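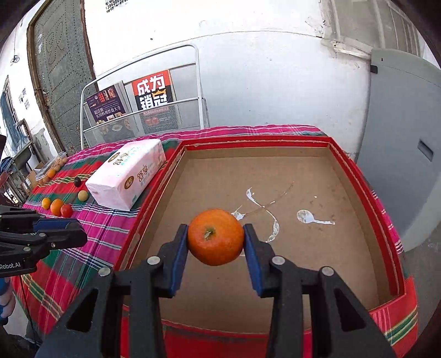 Whitlock's Summer of Signings, and Why I'm Not Buying It Yet

April 24, 2023

So the season is done, Whitlock finished 14th, and the club put out its end-of-year statement before most of us had found our cars in the parking lot. Exciting times ahead. A bold new chapter. The recruitment team is already hard at work. I have read this statement before. I am fairly sure I have read this exact second paragraph before, with a different sponsor's name in it.

The sponsor is Skondeo now, by the way. I still don't know what Skondeo sells. Their website talks about "connected outcomes" and has a phone number that goes to a recording. But their name will be across the shirts starting in July, and the price of a shirt is going up to pay for the privilege of wearing it.

What everybody wants to talk about is the recruitment plan. The club says it wants 6 new players in before preseason. Fine. Last year it wanted the same thing, and what we got was two loans who went home by the winter, a left back who had been injured since the previous spring, and a forward who scored four times and celebrated each one like he'd won the cup. I liked him, for what it's worth. He's been released.

The difference this time is supposed to be Loltell. If you missed it, Loltell is the scouting software the club has signed up for, and it got more space in the statement than the manager did. It ranks players from lower divisions by how well they'd fit a team's style of play. My first question is what it thinks our style of play is. I had a season ticket and watched every home game, and I could not tell you. We played three at the back until somebody scored against us, then four, then in the last ten minutes something that looked like a fire drill.

I don't hate numbers. I keep my own, in a notebook, and they say we gave up 20 goals from set pieces. You don't need a subscription for that one. You need a center back who wants to head the ball, and a goalkeeper who comes off his line now and then. I'd also take somebody standing on the near post, but apparently that went out of fashion.

People on the message board keep bringing up Kollia, who went up this year with a smaller budget than ours and a ground that holds fewer people than a decent high school gym. They used some kind of data system too, the argument goes, so it must work. Maybe. They also kept the same coach for six years and the same back line for three of them. I went to both games against them and they knew where each other were without looking. Call me old, but I think that had more to do with it than a laptop.

What I'd want to know before I renew is pretty basic. Who is making the final call on signings? The statement says "a collaborative process," and in my experience a collaborative process is one where no single person gets blamed in November. Is there money for wages, or only for transfer fees? Two of our better players left last summer over wages and the club spent the savings on a new video board that shows the wrong score about once a game. And is the contract offer to the captain a serious one? The rumor is one year with a pay cut. If that's true he'll be gone, and he should be.

The early renewal price runs out in a couple of weeks and I haven't clicked the button. I've had the tab open since Saturday's loss - well, since some loss, they run together. My section has already thinned out. The row in front of me used to be full and by the last home game it was me, a stack of empty seats, and a kid with a drum who only knows one beat.

I did the whole end-of-season thing at home this time, fruit on the table and the radio on for the other scores. It was more relaxing than being there, which worries me a little.

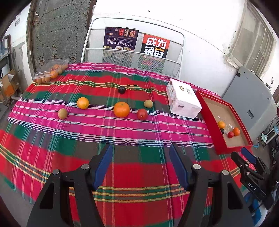
Oranges and kiwi on the plaid tablecloth.

Anyway, the radio guy said Whitlock are "well placed to challenge" next year. He said it in the same voice he uses for the weather. Well placed how? We were closer to going down than to the playoffs, and the two clubs that did go down are going to be replaced by better ones.

I'll probably renew. I know myself. But I'm going to wait until the last day of the early price, and if they haven't signed a center back by then I'm going to be annoyed about it the entire time I'm typing in my card number.

If anybody has heard anything solid about the captain, leave it in the comments. Solid, please. The last tip I got in there was that we were signing a goalkeeper who had retired.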